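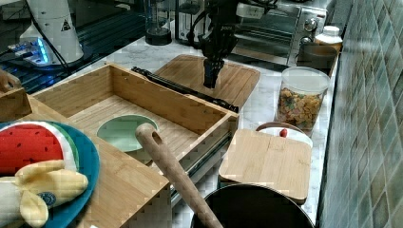 Equipment Plan and Budget for a Second Kitchen Workstation

Senior Project Report, Section 3
Student Robotics Lab, Morgan Hall

3.1 Purpose

Our project looks at how well a robot arm can handle ordinary kitchen items on a counter. We have one counter to work on and four projects that want it. During the fall our group got 14 hours a week. A second workstation would let two groups work at once, and this section covers what it would take to buy and set one up.

We were asked to write a plan that the lab could hand to the purchasing office without much rewriting. Prices are left out of this version and are in the spreadsheet attached to the proposal.

3.2 What we used as a starting point

We did not start from a blank page. The existing counter has an arm with a black parallel gripper over a marble top, a bamboo drawer with a metal slide rail, cutting boards, plates, a pot, a rolling pin, and toy food that includes a watermelon slice and a banana. A toaster oven and a blender sit toward the back. We went through our lab notes and marked which objects came up in our own tasks and which ones were mostly in the way.

The drawer got the most use and also takes up the most counter space. With it out, there is not much open room left for anything else. For the second workstation we want a longer counter, and we budgeted for a drawer mounted under the counter edge in addition to a loose one.

3.3 Arm and gripper

We compared two arms, the Zuluma and the Gurnis. Both can be clamped or bolted to a counter and both come with a parallel gripper.

The Zuluma costs more. It ships fully assembled, and the supplier keeps replacement fingers in stock. The quoted lead time is 31 days.

The Gurnis is cheaper and has a slightly longer reach. The wrist cables run outside the arm and there is no cable guide included, so we would have to make one. The power supply is a separate order. The supplier would not commit to a lead time in writing, only "this semester."

We recommend the Zuluma. If the budget is cut, the Gurnis is acceptable, but the order should go in by November to leave time for setup.

3.4 Counter and fixtures

Gistton gave us a quote for a counter with a stone top. We asked for laminate as well. Laminate is lighter and easier to drill, but it flexes a little when the arm stops suddenly, at least on the sample we tried. Stone needs a stronger frame under it. Delivery to the second floor is an extra charge either way – the freight elevator has to be booked by the lab.

Electrical work is not in the Gistton quote. The room has one free circuit. Facilities told us it can carry the arm and the control computer, but a toaster oven should not be powered from it. We plan to leave appliances unplugged.

3.5 Household items

These are cheap one at a time and easy to forget in a budget. We listed 50 items, mostly plates, bowls, boards, jars, and toy food. Duplicates are counted separately. We would buy two of anything breakable. Glass jars should have screw lids or tight plastic ones.

Shelving for items not in use is on the list too. Our first draft did not have it.

3.6 Order of purchase

Counter and frame first, then the arm, then the under-counter drawer. Household items can be bought locally the same week the arm arrives. The emergency stop and its mounting bracket go on the same order as the arm so they are not held up.

3.7 Open questions

Whether the lab can get an education discount on the Zuluma.
Who pays for spare gripper fingers after the first year.
Whether the old bench in the corner can be moved or has to be surplused, and how long that paperwork takes.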